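Wildlife & Conservation | Monitoring
4 min read

Seal pup counts on the Cornlow sandbanks are now taken from thermal aerial surveys, after two seasons in which walked transects and boat counts gave figures too far apart to reconcile. The survey lead at Sakow, the ecology firm that runs the work, spoke to us between flights.

"A boat count depends on the state of the tide and on who is holding the binoculars," she said. "We wanted a method where a second person could go back over the same material and get the same number."

The aircraft flies at 80 metres on parallel lines, with 40 per cent overlap between passes. Flights are limited to the two hours either side of low water.

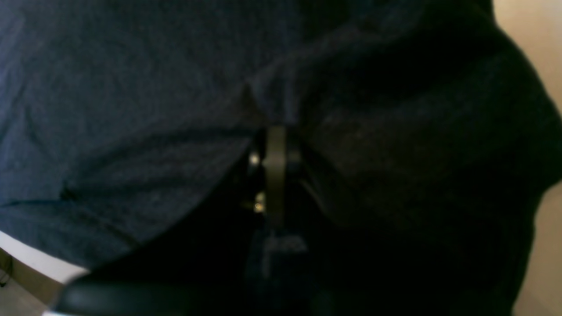 Sorting pups from adults

Body length is measured on each thermal outline. Anything close to the cut-off goes to two readers, who work separately. "They disagree on 18 animals in a typical survey," she said. "Those are listed as unclassified -- we don't split them."

Warm stones are a known source of error. Flights in June began at first light for that reason, before the sun had reached the upper bank.

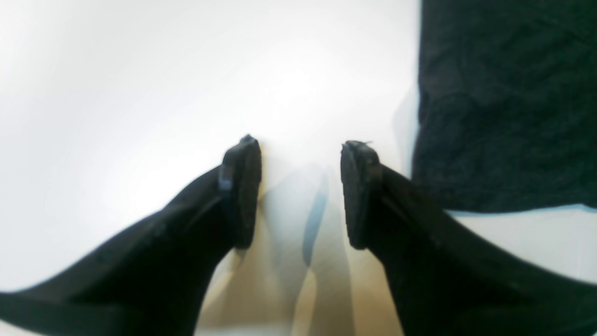 CORNLOW, 29 Nov 2024

The autumn series has closed with 10 completed flights. Wind stopped the rest. The firm will repeat the method at Lirurlow, where the banks are lower and the animals lie closer together.

"Density is the harder problem," she said. "Two seals touching can read as one, and we have no correction for it yet. Until we do, the Lirurlow figures will be given as minimum counts."

The raw files are held in the Teshome archive and can be requested by other survey teams.

Shares: 18 | Comments: 10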